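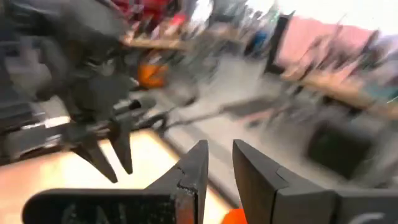

우리 엄마는 감을 보낼 때 전화를 안 한다. 문자도 안 한다. 그냥 어느 날 문 앞에 상자가 와 있고, 그때부터 나는 일주일 동안 감에 쫓기는 사람이 된다. 그해에도 그랬다. 퇴근하고 올라왔더니 상자가 벌써 한쪽이 터져 있어서, 사진 맨 아래 시커먼 틈으로 주황색 동그란 머리만 빼꼼 나와 있는 그것처럼, 감 하나가 찢어진 틈으로 정수리만 내놓고 복도 쪽을 보고 있었다. 색도 딱 그렇게 쨍했다. 내가 "아, 엄마 진짜" 하고 중얼거리는데 등 뒤에서 누가 물었다.

"그거 토마토예요?"

옆집 남자였다. 이사 온 지 2주가 되도록 고개만 까딱하던 사이. 우편함에 영어로 Lyle Pettigrew라고 적혀 있어서 이름은 알고 있었는데, 라일인지 릴레인지 몰라서 부를 일이 없기만 바라던 참이었다(라일이 맞았다).

"감이요. 떫은 감."

"떫은?"

이걸 어떻게 설명하나. 나는 영어로 떫다는 말을 모르고, 사실 한국말로도 설명이 안 된다. 그래서 제일 쉬운 방법을 썼다. 하나를 꺼내서 건넨 것이다. 지금 생각하면 좀 너무했다. 나는 그 사람이 집에 가져가서 씻고 깎고, 뭐 그렇게 할 줄 알았다. 그런데 소매로 쓱 닦더니 그 자리에서 와작 베어 무는 게 아닌가!

라일의 얼굴이 천천히 가운데로 모였다. 뱉지도 않았다. 뱉을 데가 없었겠지. 그 사람은 눈물이 그렁그렁한 채로 끝까지 씹어 삼키고는 아주 예의 바르게 말했다.

"감사합니다. 안녕히 가세요."

그러고는 자기 집으로 들어갔다. 가는 사람은 자기인데.

그날 밤에 내가 얼마나 웃었는지 모른다. 웃다가 미안해져서 감 상자를 발로 슬쩍 밀어 신발장 옆에 붙여 놓고 엄마한테 전화를 했다. 엄마는 내 얘기를 다 듣더니 딱 한마디 했다.

"깎아서 널어. 그 사람 것도 널어."

우리가 살던 건물은 이름이 불티아 맨션이었다. 간판에는 영어로 Vultia라고 쓰여 있고 동네 사람들은 다 불티나라고 불렀다. 이름은 그래도 불티나게 나가는 집은 아니었고, 겨울이면 계단 창틀에 성에가 끼는 오래된 건물이었다. 대신 옥상이 좋았다. 바람이 앞산에서 바로 내려와서 이불도 반나절이면 말랐다. 엄마가 처음 와 보고 방은 쳐다도 안 보고 옥상만 한 바퀴 돌더니 "여기 곶감 되겠다" 했던 집이다.

목요일 저녁에 옆집 문을 두드렸다. 칼 두 자루랑 신문지를 들고 있었으니까 문 열어 준 라일이 한 발 물러선 건 이해한다.

"감 깎아요. 같이."

"또 먹어요?"

"안 먹어요. 먹지 마요. 절대."

그렇게 해서 우리 집 거실 바닥에 마주 앉았다. 나는 감을 빨리 깎는다. 어릴 때부터 했으니까. 꼭지 둘레를 먼저 돌려내고, 껍질은 위에서 아래로 길게, 꼭지에 붙은 가지는 T자로 남겨 둬야 실을 묶을 수 있다. 라일은 느렸다. 어찌나 느린지 내가 다섯 개를 깎는 동안 하나를 붙들고 있었다. 그런데 다 깎아 놓은 걸 보니까 예뻤다. 조약돌처럼 매끈하고 모난 데가 없어서, 내 건 옆에 놓기가 민망할 정도였다.

"시계 고쳤어요, 전에." 라일이 말했다. "프루잇이라는 가게. 아버지 친구 가게."

"지금은요?"

"지금은 플레논. 번역 회사요. 설명서 번역해요. 전기밥솥, 가습기."

그래서 그랬구나 싶었다. 이 사람 한국말이 가끔 설명서 같았다. 칼에 손이 닿을 뻔했을 때도 "주의하십시오" 그랬고, 감물이 손톱 밑에 까맣게 든 걸 보고는 "이것은 고장이 아닙니다" 그랬다. 나는 그 말이 너무 좋아서 한참 써먹었다. 회사에서 혼나고 와서 거울 보고도 그랬다. 이것은 고장이 아닙니다.

실에 꿰어서 옥상으로 올라간 건 밤이 꽤 깊어서였다. 빨랫줄 옆에 대나무 장대를 걸치고 한 줄씩 매달았다. 20분쯤 걸렸나. 손이 시려서 매듭이 자꾸 풀렸는데, 라일은 장갑을 벗고도 매듭을 한 번에 지었다. 다 걸고 나서 둘이 한참 서 있었다. 아래 길가에 프리닉스 노래방 간판이 켜져 있어서, 간판이 보라색이 되면 감도 보라색이 되고 초록색이 되면 감도 초록색이 됐다. 좀 징그러웠다.

"언제 먹어요?"

"한 달. 더 추우면 더."

"한 달." 라일이 그 말을 입안에서 굴려 보더니 조그맣게 웃었다. "저 한 달 후에 없어요."

계약이 그렇게 돼 있다고 했다. 겨울이 오기 전에 자기 나라로 돌아가야 한다고. 나는 뭐라고 해야 할지 몰라서 "아, 그럼 빨리 말라야겠네" 했다. 감한테 한 말인지 라일한테 한 말인지 나도 모르겠다.

그 뒤로 우리는 옥상에서 자주 만났다. 약속을 한 건 한 번도 없었다. 내가 올라가면 라일이 먼저 와 있거나, 내가 내려오려고 하면 계단에서 발소리가 났다. 얘기는 거의 감 얘기였다. 저쪽 끝 줄이 색이 진해졌다든가, 까치가 와서 하나를 쪼았다든가. 까치가 쪼은 감은 공교롭게도 내가 깎은 거였고, 라일은 자기 감이 너무 매끄러워서 새가 설 데가 없었던 거라고 우겼다. 비 오는 날엔 둘 다 뛰어 올라와서 비닐을 덮었다. 라일은 슬리퍼가 한 짝뿐이었고 나는 머리에 샴푸 거품을 얹고 있었다. 그날 우리는 처음으로 존댓말을 빼먹었다. "거기 잡아!" "잡았어!" 하고.

한번은 라일이 수첩을 보여 줬다. 한국에 와서 새로 배운 말을 번호를 매겨 적어 두는데, 마지막 번호가 1,074였다. 뭔가 봤더니 '떫다'였다. 그 뒤로는 바빠서 못 적었다고 했다. 옆에 뜻을 써 놓은 칸이 있었는데 영어로 길게 써 있었다. 읽어 달라고 했더니 귀가 빨개져서 수첩을 덮어 버렸다. 치사하게!

라일이 떠나던 날 감은 덜 말라 있었다. 겉은 꾸덕꾸덕한데 눌러 보면 속이 아직 물컹했다. 그래도 하나 따서 먹여 보내고 싶었다. 나는 새벽에 올라가서 제일 매끈한 걸로 골라 왔고, 라일은 가방을 세워 놓고 복도에 서서 그걸 받아 들더니 한참 들여다봤다. 처음 그날처럼 소매로 닦지는 않았다.

"안전합니까?"

"먹어 봐."

한입 베어 물었다. 나는 그 얼굴이 또 가운데로 모이나 안 모이나 숨도 안 쉬고 지켜봤다. 안 모였다. 라일은 천천히 씹었다. 그러다 눈이 또 그렁그렁해졌다.

"떫어?"

고개를 저었다. 끄덕였다가 다시 저었다. 나머지는 휴지에 싸서 외투 주머니에 넣더니 이번에는 제대로 말했다.

"안녕히 계세요."

택시가 큰길로 나가는 걸 보고 나는 옥상으로 올라갔다. 남은 감을 한 줄 한 줄 돌려 가며 햇빛 쪽으로 바꿔 걸었다. 엄마한테서 전화가 왔다.

"다 됐냐?"

"아직. 속이 물렁해."

"옆집 사람은?"

"갔어."

엄마는 잠깐 말이 없더니 주소를 물어보라고 했다. 거기도 택배는 갈 거 아니냐고. 나는 장대 끝에 쪼그리고 앉아서, 어느 줄이 라일이 깎은 줄인지 찾아서 그쪽 실에만 빨간 끈을 하나씩 묶었다.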